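Pince Jollent à deux doigts : avis après achat

Nous avions une seule ligne au budget pour équiper le bras de l'atelier : 112 euros par mois en location chez Giltier, ou l'achat direct. L'achat l'a emporté, la location dépassant le prix de la pince au bout de 8 mois. Livraison correcte, notice succincte, visserie complète.

Côté prise, les doigts noirs mats conviennent aux pièces à section carrée. Sur les tiges rondes et fines, il faut soigner l'approche. 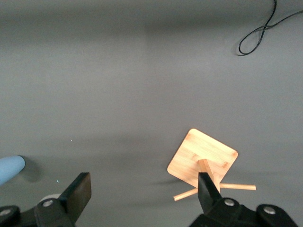

Doigt droit contre le montant d'un petit support en bois clair.

Prévoir en plus environ 100 euros pour une paire de doigts de rechange et le câble. Le devis Ornden les incluait, celui de Jollent non, ce qui fausse la comparaison. Comptez aussi une demi-journée de réglage.

Pour un petit atelier qui manipule des objets variés, l'achat se défend. Pour un essai court, louez. Je retire un point pour la notice et le délai des pièces détachées. Note : 4 sur 5.

Dernière mise à jour : mars 2026
Contact | © Ndlovu | Haut de page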